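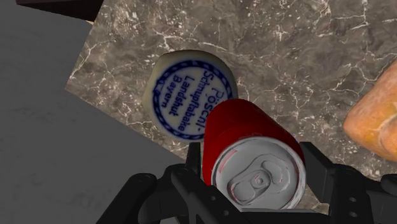
Red can, digital render

Rafferty Gallery - Winter Show Planning Group
Minutes of the June meeting

Meeting opened 6:10 pm. Apologies from two members. May minutes accepted with one spelling fix.

1. Entries
A wonderful result! We closed with 1439 works submitted, up from 1351 last year, and the ceramics pile alone took two evenings to sort. The jurors were thrilled with the colour and ambition in the textile entries especially. Selection letters go out by the end of the month.

2. Hanging plan
Virnus will lend six plinths, all painted white. The long wall goes to printmaking this year, with drawing in the corridor where the light is softer. There was a good lively talk about grouping works by theme instead of medium - most were keen, so we'll try it in the front room and see how it feels.
Action: hanging team to tape out the floor before the next meeting.

3. Catalogue
Dridus has sent proofs and they look terrific. Two titles are in the wrong order on the sculpture page. Agreed to keep the grey cover and the larger type.
Action: corrections back to the printer this week.

4. Opening night
Doors at 6 pm, speeches at 6:45. The Ganik string players have said yes, which got a cheer around the table. Still need someone to look after coats.

5. Other business
The kiln room key is missing again. Please check your pockets.

Meeting closed 7:50 pm. Next meeting in July, same room.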